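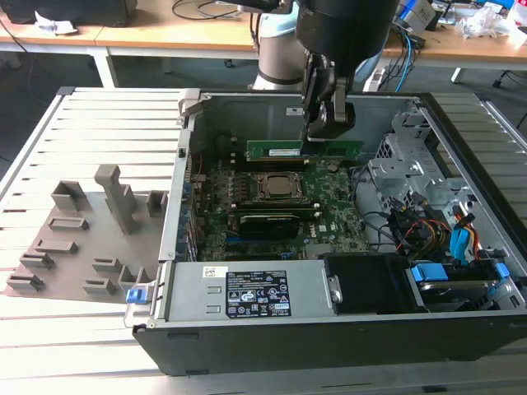 Figure 6. Gripper at the memory module, tower on its side, fixture plate to the left.

6. Setting Up the Memory Station

By Maeve Mac Carthaigh, Ellgate Refurbishing, Drolutholm
December
Last updated: December, after the second round of bench trials

If you have come straight to this section hoping to hear whether the arm can take over memory swaps and let you get back to your coffee, I can give you a partial yes. It can do the pressing and the pulling on a tower that a person has opened, cleaned up and set down in the right spot. It can't open the tower, it can't move a cable out of its own way, and it has no opinion whatever about dust. Plan your shift with that in mind and you will get along with it very well.

These steps assume you have finished Section 5 (homing the arm and loading the Muveck job file) and that the cell is powered but paused.

6.1 Preparing the tower

1. Shut the computer down, unplug it, and hold the power button in for a slow count of five. Put on your wrist strap and clip it to the table.

2. Take the side panel off and store it on the rack. Please don't lean it against the table leg. We all do it, and we have all kicked one.

3. Lay the tower on its side on the slatted table with the open side up and the motherboard facing the ceiling. The fixture plate should end up to the left of the case, with clear table between the two.

4. Look over the cables by the drive cage. On the towers we see most, there is a bundle of black, red, yellow and orange wires there, with blue SATA connectors among them, and they love to spring back toward the board the minute you let go. Tuck them down toward the drive side and wait a moment to see if they stay. If they don't, use a paper tie — never a clip or anything metal.

5. Find the memory slots. In the case shown in Figure 6 they are near the upper edge of the board, past the processor. Other models put them elsewhere, and you will need to choose the matching layout in Muveck before you go on.

6. Open the slot latches by hand. Some boards have a latch at both ends and some at only one, so take a second to look. The arm will not do this for you, and it will happily push against a closed latch until the force limit stops it.

CAUTION: Leave the power supply alone. The label on top is there to be read, and nothing in this section calls for taking a screw out of that box.

6.2 Preparing the fixture plate

7. Wipe the plate with a dry cloth. It is printed plastic and the slots collect crumbs of tape and label.

8. Check that the tall pillar and the small slotted holders are all standing straight. If one rocks when you touch it with a fingertip, reseat it and run the plate check again (Section 4).

9. Stand the replacement modules in the holders named on your job sheet, notch toward you. Handle them by the short ends. Lorcan Scanlon has a nice way of doing this with the module resting on two fingers, and if he is on shift I'd ask him to show you, because it is much easier to copy than to read about.

6.3 Setting height and force

10. Set the approach height to 240 mm above the table surface. This clears the edge of every case on our approved list.

11. Set the force limit to 20 N for removal.

12. Set the force limit for seating from the board card taped inside the cabinet door. Do not guess at it and do not borrow yesterday's number.

13. In the Muveck panel, choose Step Mode and press Next. The arm will travel over the tower and stop with the fingers open above the module.

14. Bend down and look from the side. The fingers should straddle the module evenly, with neither one touching the board. Nudge with the arrow keys until you're satisfied. I usually need two or three nudges, and Angus Niven needs none, and we have stopped comparing.

15. Press Next to close the fingers, and Next again to move. Keep one hand by the stop button the whole way through.

NOTE: The arm reports "Seated" from force and travel alone. It has no way of seeing a half-closed latch. Always check both ends of the module yourself before you let the tower leave the table.

6.4 What to expect, and what not to

We ran 400 swaps in the bench trials, all on towers prepared by hand as described in 6.1, and 98 percent of them passed the memory test on the first boot. I was delighted with that, I really was. But please keep the preparation in mind when somebody quotes you the figure. Fiachra Gilmartin timed the whole job from shelf to shelf, and a practiced person with a screwdriver still beats the cell on a single machine. Where the arm earns its keep is a long run of the same model, when thumbs get sore and attention starts to drift.

Jobs we still do entirely by hand:

- opening and closing cases
- unplugging and routing cables
- pulling drives from their trays
- anything involving a Purves adapter, which our gripper fingers cannot hold squarely

If the arm stalls partway through a move, press Stop, open the fingers from the panel, and raise the wrist straight up before you touch anything. Don't pull the module sideways out of the grip. Write the tower's number in the book and start again at step 13.

Continue to Section 7, Boot Test and Sign-Off.

Reader comments

Sinéad Coughlan: Step 6 caught me out twice this morning. Could the latch reminder go on the panel screen as well, before the first Next?

Angus Niven: For the record it was one nudge on the small case. Otherwise this is a big help, thank you Maeve.

Lorcan Scanlon: The board card in the cabinet is missing the two newest layouts. I have them on paper and will tape them up after lunch.

Maeve Mac Carthaigh: Thanks Lorcan. Sinéad, I've asked for the reminder, and meanwhile I may just put a sticker there.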